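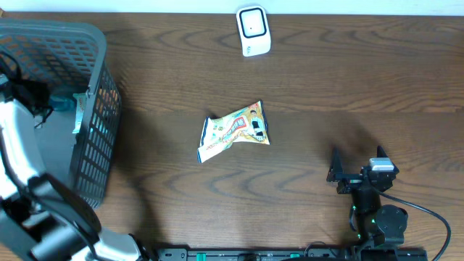 家居整理基础
第4讲 桌面清理与篮筐收纳
授课：Gaëtan Guérin
地点：Sala教室

一、本讲内容

上一讲讲的是抽屉和柜子，这一讲讲桌面。桌面和柜子的区别在于，柜子关上门就看不见，桌面上的东西每天都要看见、都要绕开，而且很容易越放越多。本讲只用一张木桌和一个灰色塑料网格篮，处理的也是最常见的小东西：零食袋、漱口水、小包装的日用品。

课前请把第3讲的分类表带来，课上会接着用。没有表的同学到前面领一张空白的。

二、几个用语

清空：把桌面上可以移动的东西全部拿开，包括压在别的东西下面的纸片和包装。
暂存：东西还没决定放在哪里，先集中到一个容器里。暂存有时限，本课程定为当天。
定位：给一件东西指定固定的位置，用完放回原处。
常驻物：本来就应该留在桌上的东西，例如台灯、笔筒、小型电子设备。常驻物不进篮子，清理时只挪开擦桌面，擦完放回。

暂存和定位经常被混为一谈。篮子放在桌角三个月，里面的东西没有动过，这个篮子已经变成了另一个抽屉，要按抽屉的办法重新整理。

三、篮筐的选择

1. 尺寸。篮子占桌面的面积不要超过四分之一。Selton练习室的桌子较窄，用小号篮；Sarosside练习室可以用大号篮。
2. 侧壁。网格侧壁透气，从外面能大致看到里面有什么，缺点是细小的东西会从孔里掉出来。回形针、纽扣、电池这类先装进小盒，再放进篮子。
3. 底面。底面最好是平的、不漏的。瓶装液体万一渗漏，平底擦一下就干净，带孔的底会直接流到木头上。
4. 边沿。边沿要圆滑，方便单手提起。毛边用细砂纸磨掉再用。

颜色不作要求，同一个房间里尽量统一。

四、放入的顺序

先放大件和扁平件，再放瓶子，最后放软包装。扁盒子贴着底面放，印有品名的一面朝上。瓶子能立就立，立不住的横放，瓶盖要先拧紧。软包装塞在边上的空隙里，不要压在重物下面，否则里面的东西容易碎。

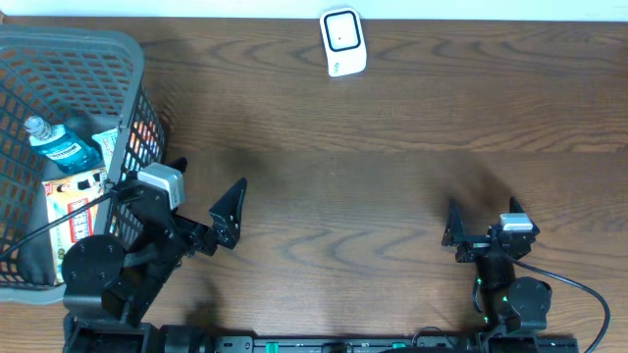
图2 篮内的三件物品：带白盖的蓝色漱口水横放，旁边是白色小包，扁盒在瓶子下方。

横放的瓶子有一个问题，提篮子的时候会滚。篮子半空时尤其明显。可以用扁盒或叠好的毛巾抵住瓶身，也可以等东西放齐以后再调整一次。液体类和食品类原则上要分开，桌面暂存时允许放在同一个篮子里，归位时必须分到不同的地方：漱口水回浴室，食品回厨房。

软包装里最难处理的是零食袋。没开封的袋子里有空气，占地方，形状也不规则，硬塞会把别的东西顶歪。做法是单独放在最上层。开过封的先看一看里面还有没有，空的直接扔，有剩的折口夹好，当天吃完或者转到密封罐里。

带子、布条一类的软物容易缠住别的东西，放之前先卷好，用皮筋扎一下。练习时常有人把它团成一团丢在角落，等到取瓶子的时候一起带出来，整篮都要重来。

五、课堂练习

两人一组，每组一张桌子、一个篮子和一袋练习物品。练习时间40分钟，分四个阶段进行。

第一阶段，观察。先不要动手，在分类表上写下桌面上每样东西属于哪一类：常驻、归位、暂存、丢弃。两个人分别写，写完对照，不一致的地方用铅笔圈出来。

第二阶段，取出。把篮子里原有的东西一件一件拿出来，放到桌子中间，不要倒。倒出来虽然快，但瓶子会磕到桌面，木桌上的坑很难修补。取出以后瓶子立着放，标签朝向自己，有条码的一面不用管。零食袋平放，不要压在瓶子底下。

第三阶段，擦拭。篮子里外各擦一遍，网格部分用软毛刷。桌面顺着木纹擦，抹布拧到不滴水。Sala教室的木桌纹路很深，浅色碎屑落在深色纹路上容易看见，深色的不容易看见，要侧着光检查一遍。

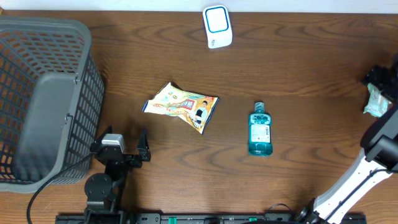

第四阶段，放回与记录

按第四节的顺序把需要暂存的东西放回篮子。常驻物摆回靠墙的一侧，和墙之间留一指宽的空隙，方便以后擦灰。小型白色电子设备这类常驻物不要贴着篮子放，取东西时容易碰倒。

放好以后填写记录栏：
暂存物品的名称
各自的去处
预计归位的时间
负责归位的人

记录栏不写“其他”。写不出名称的东西，就放到丢弃一类里再讨论一次。

六、常见错误

把篮子装满。篮子装到四分之三就应该停，再多就说明有一部分东西需要直接归位。

把常驻物也收进篮子。结果是第二天又拿出来，充电线也跟着缠在一起。

按颜色分类。颜色相近的包装放在一起好看，找起来并不快，漱口水和清洁剂的瓶子有时颜色很接近，放在一起还有误用的危险。分类以用途为准。

只看正面。零食和日用品的保质期多半印在背面或封口处，清理时顺手翻过来看，过期的不放回。

两个人同时往篮子里放。一个人放，一个人递，速度差不多，返工少得多。

七、作业

1. 选家里一张桌子，按本讲的四个阶段做一遍，交分类表和记录栏。桌子大小不限，餐桌也可以。
2. 三天以后再看一次同一个篮子，写明哪些东西已经归位，哪些没有，没有归位的写出原因，每条一句话即可。
3. 选做：比较网格篮和实壁篮各用一周的情况，篇幅不超过一页。

作业于7月15日上课前交，纸质和电子版均可。电子版上传到Edalus，文件名写学号加讲次。补交的请在10月复习课之前交齐。

八、下讲预告

第5讲讲浴室台面，仍然用同一个篮子。请把练习用的漱口水瓶和扁盒留好，不要带走。阅读讲义第16页的瓶罐尺寸表，课上不再重复。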